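バーチャルライブのアーカイブ、7日で消すのはもうやめませんか

二月にナーネルハムのワンマンがあって、それからずっと同じことで腹を立てているので、いい加減まとめて書きます。友だちに通話で話すとだいたい三十分くらい止まらなくなって、向こうの相づちがだんだん薄くなっていくのがわかるんですよね。ブログなら途中で閉じてもらえばいいので気が楽です。

何の話かというと、バーチャルシンガーの有料ライブのアーカイブ期間です。チケットを買って、当日見て、そのあと7日間だけ見返せて、終わったら消える。例のあれです。

先に立場をはっきりさせておくと、私は運営を憎んでいる人間ではありません。むしろお金はかなり落としているほうだと思います(家計簿アプリのグラフで「娯楽」だけ棒が長い)。ナーネルハムはデビュー配信の次の週から追っているし、グルランゲートの箱推しでもあるので、二月の公演も告知が出た瞬間に買いました。2,595円。この半端な値段、手数料込みなんでしょうけど、毎回レシートを見るたびに「あと5円どうした」と思います。それはいいとして。

ライブは最高でした。最高だったから怒っているんです。

一曲目から新衣装で、イントロのところで後ろ向きに立っていて、ドラムが入ると同時に振り返る。あの振り返りだけで私は2,595円の半分くらいは回収しました。会場はガナドヴィルの大ホールで、あそこは一つの部屋に入れるのが500人までなので、部屋がいくつも並行して立っている方式です。自分の部屋では前のほうに光る棒をやたら丁寧に振っている人がいて、その人の動きに合わせて振っていたら途中から周りもなんとなく揃ってきて、バラードのころには部屋全体がゆっくり左右に揺れていました。ああいうのは平面の配信では味わえないので、ヘッドセットの重さで首が痛くなってもやめられません。

で、終わって、放心して、水を飲んで、寝ました。

翌日から仕事が立て込みました。こういうときに限って立て込む。毎日帰ってくるのが十時過ぎで、ご飯を食べて風呂に入ったらもうヘッドセットをかぶる体力がない。それでも「まだある、まだある」と思っていて、最後の夜にようやく見返そうと入ったら、三曲目の途中で画面が暗転して「公開は終了しました」と出ました。三曲目の、二番の、Bメロです。サビの手前ですよ。終了時刻は夜の十一時五十九分だと書いてあったのを、私は勝手に「十一時五十九分までに入ればいい」と読んでいたんですね。入った人も容赦なく追い出されます。これは私が悪い。説明はちゃんと書いてありました。書いてはありましたが、サビの手前で切らなくてもいいじゃないですか!

いや、そこは本題からずれるので戻します。

私が言いたいのは、買った人が見返せる期間はもっと長くていいし、できれば期限なしにしてほしい、ということです。無料で全員に公開しろとは言っていません。チケットを買った人のアカウントに、買ったものとして残しておいてほしい。それだけです。

こう言うと、必ず返ってくる意見があります。

ひとつめは「生で見ることに価値があるんだから、消えるからこそいいんだ」というやつ。わかります。わかるんですけど、私はこれ、ちょっとずるい言い方だなと思っています。だって生で見た体験は、アーカイブがあってもなくならないんですよ。二月のあの夜、部屋が揺れていたことは、録画が残っていても薄まりません。録画に映るのは舞台のほうだけで、隣にいた光る棒の人は映らないんだから。両方あって困る人がどこにいるのか、本当に知りたいです。

それに、生で見られない人がいます。ここは声を大きくして言いたい。

ファンの集まりで知り合ったサマフ・バダウィさんは、時差の関係で日本の夜の公演がちょうど勤務時間に重なります。彼女は当日に一度も間に合ったことがありません。一度も、です。毎回アーカイブだけを見るためにフルの値段を払っていて、それも夜勤が続く週に当たると、7日間のうちに見られるのが一回か、悪いと半分だけになる。「半額にしてとは言わないから、せめて最後まで見る時間をちょうだい」と言っていて、私はそのとき何も返せませんでした。消えるからいいんだ派の人は、これを彼女の前で言えるのかなと思います。言う人は言いそうですけど。

小さい子どもがいる人もそうだし、体調に波がある人もそうです。VR酔いしやすい人だって、十五分ずつ休み休み見たいわけです。十五分ずつで二時間の公演を見ようと思ったら、一週間はあっという間に終わります。

ふたつめは「権利の都合だから仕方ない」。これは一番強い反論で、私も何も知らずに「甘えるな運営」とか言うつもりはありません。カバー曲がありますからね。カバー曲は期間を区切って許可をもらっていることが多いらしくて、長く置けば置くほどお金も手続きも増える。そこは素人の私でも想像がつきます。

でもですよ。二月のセットリスト、カバーは3曲だけだったんです。残りは全部オリジナルです。作詞も作曲も身内の人で、ライブ映像の著作物としての扱いだってグルランゲートが自分で決められる範囲がかなりあるはずでしょう。だったらカバーの3曲だけ抜いた版を残すという手があるじゃないですか。曲の間がぶつっと切れていてもいいです。黒い画面に「ここで一曲歌いました」と白い文字で出るだけでもいい。私たちはその三曲を頭の中で流せます。そのくらいの訓練は積んでいます。

これを前に短文のほうで書いたら、「編集の手間を考えろ」と怒られました。考えています。考えたうえで、その編集のためのお金なら上乗せで払います。7日版が2,595円で、期限なし版にあと500円足すと言われたら、私は考える前にボタンを押しています。たぶん指のほうが早い。チケットの種類を二つにするのが販売サイト側で面倒なのかもしれませんが、バフティヤーリーのチケット画面にはすでに「グッズ付き」と「グッズなし」の選択肢があるんですよ。アクリルスタンドを付けるか選べるなら、時間を付けるかも選ばせてほしい。

みっつめ、これはあまり表立って言われないけれど、たぶん本音に近いもの。「残しておくと円盤が売れなくなる」。

うん、まあ、そうですよね。商売ですからね。円盤が出るなら私は黙って円盤を買います。特典のブックレットも衣装の設定画も欲しいし、棚に並べたいです。でも出ないじゃないですか。全部は出ない。グルランゲートの公演で円盤になったのは周年の大きいやつだけで、その間にあった中くらいの公演や、誕生日のミニライブや、二人だけのアコースティックの回は、公開が終わったらそのままです。もう見る方法がありません。売る予定のないものを、売れなくなるといけないからしまっておく。これは私にはどうしても納得がいかないです。

アコースティックの回の話をしてもいいですか。します。

ナーネルハムがまだ今の3Dの体になる前、上半身しか動かない時期にやった小さい公演がありました。機材の調子が悪かったのか、歌の途中で右手だけ変な位置に固まってしまって、本人は気づかずに最後まで歌いきった。コメント欄は手のことで大騒ぎで、終わってから本人がそれを読んで、しばらく黙って、それから自分で笑いだして止まらなくなったんです。あの笑い声が私は本当に好きで、落ち込んだ日に聞きたいのはどの持ち歌よりもあの笑い声なんですけど、ないんですよ。どこにも。私の頭の中にしかなくて、しかも最近、笑いだす前に何て言ったのかが思い出せなくなってきました。「え、ずっと?」だったか「え、今も?」だったか。

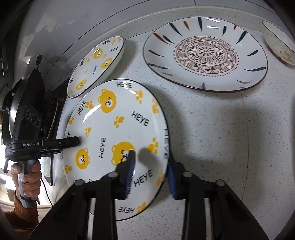 ファン同士で確認し合っても、人によって言うことが違います。ラハセン・モルシさんは絶対に「今も?」だったと言い張るし、私はだんだん「ずっと?」のほうに自信がなくなってきて、しまいには二人とも別の公演のことを混ぜているんじゃないかという話になりました。答え合わせができないんです。こういうのを「思い出の中で育つからいい」と言う人もいて、それはそれで素敵な考え方だと思いますが、私は育てたいんじゃなくて確かめたい。

このあいだ、ファンの有志が作っている公演リストをあらためて眺めていました。まとめているのはエスペランサ・セプルベダさんという方で、公演名と曲順、衣装、MCで話した内容のメモが並んでいるだけの、飾り気のないページです。すごく助かっています。助かっているんですけど、下のほうにいくにつれて、つまり古くなるにつれて、空欄が増えていくんですね。「MC内容:不明」「衣装:未確認、情報求む」。ほんの数年前の話ですよ。百年前の芝居の記録を掘り起こしているみたいな書き方がされていて、読んでいて変な気持ちになりました。

だってこの人たち、データなんですよ?

この言い方は嫌がる人もいるのでちゃんと説明しておくと、中身がないと言いたいわけでは全然ないです。歌っているのは生身の声だし、動いているのも生身の体で、そこに心臓があることは百も承知です。ただ、舞台に立つ姿も、照明も、紙吹雪も、最初から全部データとして作られている。普通の劇場の公演なら、カメラを何台も入れて撮らなければ記録は残りません。こっちは公演そのものが最初から信号として流れていて、私たちはその信号を受け取っている。残すのに一番向いている形の芸能が、一番きれいさっぱり消えていく。こんなにもったいないことがありますか。

ガナドヴィルのことも書いておきたいです。あそこはいい会場です。音がいいし、入場の待機列で知らない人とジャンプし合う謎の文化も好きです。でも、いつまであるかはわかりませんよね。会場のサービスが終わったら、その中で行われた公演は、VRの形ではもう再生できなくなるかもしれない。舞台を横から見られたこととか、後ろの柱のそばに行くと低音がやけに響いたこととか、そういう空間ごとの記憶は平面の動画に落としても残りません。だから本当は、空間ごと残してほしいんです。欲張りですみません。でも欲張りを言っておかないと、最初から要らなかったことにされそうで怖いんですよ。

ベルニス・フリンポンさんという、別の箱の子を推している友人がいて、彼女の推しは去年の秋に活動を終えました。終わりかたとしては穏やかなほうで、お知らせがあって、最後の公演があって、みんなで見送って、最後の公演のアーカイブが、やっぱり7日間でした。

彼女はその一週間、毎晩見たそうです。毎晩見て、最後の日は時間ぎりぎりまで見て、消えたところまで見た。「二回お別れした気分だった」と言っていました。一回目は本人と、二回目はアーカイブと。一回でいいじゃないですか、お別れなんて。

このときばかりは、期限を決めた誰かの横に行って肩を揺さぶりたかったです。たぶん悪意なんてひとつもなくて、いつもの公演の設定をそのまま使っただけなんだと思います。申し込みの画面に「公開期間」の欄があって、いつもと同じ数字を入れた。そのくらいのことなんでしょう。だからこそ言っておきたくて、この文章を書いています。いつもの数字は、変えていいんです。誰もその数字に思い入れはないはずです。

ここまで読んで「じゃあ自分で録画すれば」と思った方もいるかもしれません。しません。規約で禁止されているからというのもあるし、仮にできたとしても、後ろめたい気持ちで推しの歌を聴きたくない。こっそり録っている人がいるのは知っています。知っていますし、正直、一度だけ「持ってるけど見る?」と声をかけられたこともあります。断りました。断ってから三日くらい後悔しました。かっこよく断ったわけじゃなくて、ものすごく未練がましい顔で断ったので(アバターなので顔は出ていませんが)、偉そうなことは何も言えません。

ただ、あれは運営にとっても損だと思うんです。ちゃんとお金を払って、ちゃんと規約を守った人の手元には何も残らなくて、守らなかった人の手元にだけ全部残る。真面目なファンほど手ぶらで帰る仕組みになっている。私がもし運営の人だったら、そこが一番気持ち悪いです。真面目な人に向けて売るものを用意したほうが、よっぽど健全だし儲かりますよ。

少し別の角度の話もします。新しく入ってきた人のことです。

私の職場に最近ナーネルハムを好きになった後輩がいて、もうかわいくて仕方ないんですが(後輩の熱量がです)、「過去のライブってどこで見られますか」と目を輝かせて聞かれました。見られません、と答えるときのあの気まずさ。周年の円盤は勧めました。でもその子が聞きたかったのは、無料公開されている一曲だけの切り抜きでちらっと映った、青いコートの衣装の公演だったんです。「あれは、もうないんだよね」と言ったら、「え、売ってもないんですか?」と聞き返されました。売ってもないんです。お金を出したい人が目の前にいるのに、売り場がない。財布を開いたまま突っ立っている若者を、私は気の毒な気持ちで見ていました。

そのうえ古参の側に変な優越感が生まれるのも嫌なんですよ。「あの公演見てないんだ」みたいな。私もやりますから、無意識に。思い出話をしているつもりで、気がついたら見ていない人が入れない話をしている。あの後輩の前でも手が固まった話をしてしまって、途中で「あ、この子はこれを一生見られないのか」と気づいて、急に声が小さくなりました。全部残っていたら、「今夜見て、明日感想聞かせて」で済む話なんです。そっちのほうが絶対に楽しい。

作り手の側はどう思っているんだろう、というのも気になっていました。グルランゲートに何曲か書いているオルテンシア・キンテロさんが、前に自分の配信で、ライブ用に作ったアレンジの話をしていたことがあります。ライブのためだけに間奏を伸ばしたり、コーラスを録り直したりしていて、音源には入っていないものがかなりあるんだそうです。それを聞いて私は、うわあ、と思いました。あの間奏も、あのコーラスも、一週間で聴けなくなるのか。ご本人はさらっと話していて、特に不満そうでもなかったので、私が勝手に代弁するのはやめておきます。でも聴く側としては言わせてください。あの伸びた間奏、もう一回聴かせてほしいです。二番のあとでベースだけになるところ。

反対側の気持ちもひとつ、これは自分で考えていて「あ」となったので書いておきます。出ている本人が、残ってほしくないと思っている場合です。

音を外したとか、MCで言わなくていいことを言ってしまったとか、体調が悪いまま出たとか、そういう日もあると思います。それが永遠に残って、切り取られて、何年もあとに持ち出される。それは怖いですよね。私だったら怖いです。自分の五年前のブログ記事ですら薄目でしか読めないのに。

だから、本人が消したいものは消していいと思います。そこは譲るとかいう話でもなくて、当然そうであってほしい。理由も言わなくていいです。「この公演は非公開になりました」の一行で十分です。ただ、本人が残したいと思っているのに設定のせいで消えるのと、本人が望んで消すのとは、まるで別のことです。今はその二つの見分けがつかない。あの右手が固まった回だって、もし本人が「あれは恥ずかしいから見せたくない」と言うなら、私はあきらめます。三日寝込んでからあきらめます。でもたぶん彼女、あの話は自分からよくするんですよ。持ちネタにしているんですよ。持ちネタの原本がないんですよ!

長くなってきたので、具体的にどうしてほしいかを書いておきます。アンケートの自由記述欄に書いたのとほとんど同じ内容です。ちなみにあの欄、途中で文字数制限に引っかかって、最後の一文が「よろしくお願いいたしま」で終わりました。送ってから気づきました。

まず、見返せる期間を今すぐ期限なしにするのが無理なら、せめて一か月にしてください。一か月あれば休みが何回か挟まります。夜勤の人も、子どもが熱を出した人も、サビの手前で追い出された人も、どうにかなります。

それから、終了時刻までに再生を始めた人は最後まで見られるようにしてください。これは完全に私怨です。でもやってください。

カバーを抜いた版を、追加料金でいいので残してください。抜いた曲のところは黒い画面で結構です。

活動を終える人の最後の公演は、ご本人が嫌でなければ、ほかの公演と同じ扱いにしないでください。ここだけは値段の話も抜きで、本当にお願いしたいです。

あと、空間ごとの保存。今日明日でできるとは思っていません。でもデータは捨てないでおいてほしい。今は再生する方法がなくても、倉庫の奥にあるのと、もうないのとでは全然違います。十年後に誰かが「これ、動かせそうですよ」と言いだしたときのために、取っておいてください。

要望を並べると、なんだか注文の多い客みたいですね。みたいというか、そうなんでしょう。それでも次の公演は買います。もう告知が出ていて、もう買いました。また7日間です。今回は手帳に終了時刻を書いて、その前の日に丸をつけて、仕事も早めに上がらせてもらえるように今から根回しをしています。根回しの理由は「私用」です。

サマフさんも買ったと連絡をくれました。今度の週は夜勤が少ないから、二回は通して見られるかもしれない、と。間に合ったら感想を送り合う約束をしています。私は当日の部屋で光る棒を振ってきます。あの丁寧に振る人、また同じ部屋だといいな。

追記。コメント欄で「公開終了のときに強制で切れるのは機種による」と教えてくださった方がいました。うちの機種は切れる側だったみたいです。買い替えるほどではないけど、ちょっと心が揺れています。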